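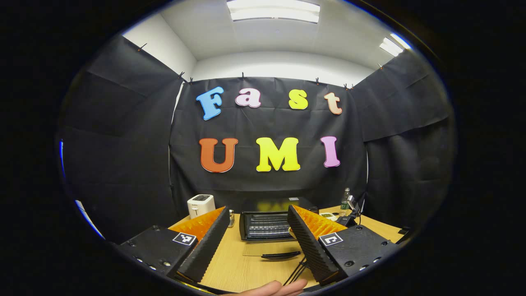
# A week on a narrowboat when you can't steer

I should say up front that I had never driven anything longer than a Fiesta. So when Ghislain rang in April and said he'd found a narrowboat going cheap for a week in September, did I fancy splitting it, I said yes before I'd thought about locks, or tunnels, or the toilet (more on the toilet later, sorry).

We got back last night, my arms ache and I still sway a bit when I stand at the sink. I want to get it all down while I remember it, partly because three of you have already asked what it cost and whether you'd need a licence. You don't, for a hire boat. The yard gives you a talk and a go at the tiller and off you chug.

## The boat

She's called Saliba and she lives at Omthorpe, at the far end of a lane I'd have sworn was somebody's drive. Dark green, brass bits that want polishing, a bedroom at the back, a bathroom you go through sideways, then the galley and a sitting area with a stove. The seats up front turn into a double bed if you do them in the right order. Ghislain did them in the wrong order every single night and slept on a slope.

We paid just over £900 for the week between the two of us, with diesel on top of that when we handed her back. Bedding was included, towels weren't, and I'd missed that line in the booking email, so I spent the first two days drying myself on a T-shirt until we passed a village with a charity shop.

The kitchen was better than the one in my flat! Proper oven, four rings, a fridge that fitted a week's milk and Ghislain's ridiculous amount of cheese. Do bring your own sharp knife though. And a washing line, or just some string and a few pegs.

## Steering, or not

You push the tiller the opposite way to where you want to go. I knew this. I'd been told it in the talk and I'd nodded. Then the first bend came along and I put the front of the boat firmly into some reeds, and a man on the towpath walked his dog past us with great politeness while I found reverse.

By the second afternoon it had clicked, more or less. Everything happens slowly, so you've got ages to see a mistake coming, and you learn to start turning well before you think you should. Wind is the thing that catches you out. She's got a flat bottom and a lot of side, and one gusty morning we crossed a wide bit of water almost diagonally.

## The locks

There were 11 going out and obviously the same 11 coming back. I'd been dreading them and they ended up being my favourite part, which surprised me. You get talking to people. At the third one we shared with a boat called Drumidance, and the woman at the tiller, Nga Khương, had been living aboard with her husband for 14 years. She showed me how to sit on the beam and walk it back with my legs, instead of hauling at it with my arms like I'd been doing. We moored up near them that evening and she brought round a pan of noodle soup, and I've thought about that soup every day since.

Wear gloves for the windlass, by the way. Gardening ones are fine.

## The toilet

It's a cassette. You empty it at the service points, and we took turns, and I'll leave it there except to say check the map and don't leave it an extra day because the pub looks nice.

## Would I go again?

Yes, although I'd ask for one fewer person with opinions about my mooring knots. I'd also turn round sooner. We pushed on to Nornadura Wharf on the fourth day because there was meant to be a good bakery (shut for the fortnight, note on the door) and then had long days getting back, eight hours or so of steady chugging with toast passed up through the hatch.

Ghislain's already looking at the same week next year. He wants a bigger boat. I want the same one, with my own towels and a cushion for the back step, and I'm doing the booking.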